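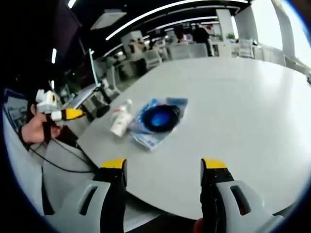 A white bottle, a blue-and-white package and plenty of bare table between jobs.

There is a stretch of the year, starting sometime in November, when every flat surface in my house fills up. The mail lands there, then the tape, then the bag of something I bought on sale in Fustville and meant to put away the same afternoon (I never do). By the time the cookies are cooling I am moving piles from the table to the chairs and back again, and dinner gets eaten standing up.

So this year I decided to start with the table and leave the closets for later. I own a big white one, which my sister warned me against and which I love dearly, crumbs and coffee rings and all. Everything came off it. It took me 12 minutes to clear and most of an evening to find homes for what had been on there, and I still have a shoebox of odds and ends that I carry from room to room like a sleepy cat.

What I've settled on is letting two things stay out at a time, and no more than that. A bottle and the packet I'm in the middle of using, say, pushed toward the far side so the whole front is open for elbows. When I'm done with them they go on the Palwood shelf by the back door, which cost me 17 dollars at a yard sale and has held up better than furniture I paid real money for. Anything still in its plastic bag gets opened or goes back in the cupboard, and I've been strict about that one!

Do I slip? Oh, all the time. Last week the wrapping paper took over again, along with a Broltik catalog I keep meaning to recycle, and I had to begin from scratch. But wiping down an empty table in the evening, with the radio going and a pot of soup on the stove, has become a part of the day I look forward to, and there's finally room to roll out a pie crust without moving the mail first.

2019-12-21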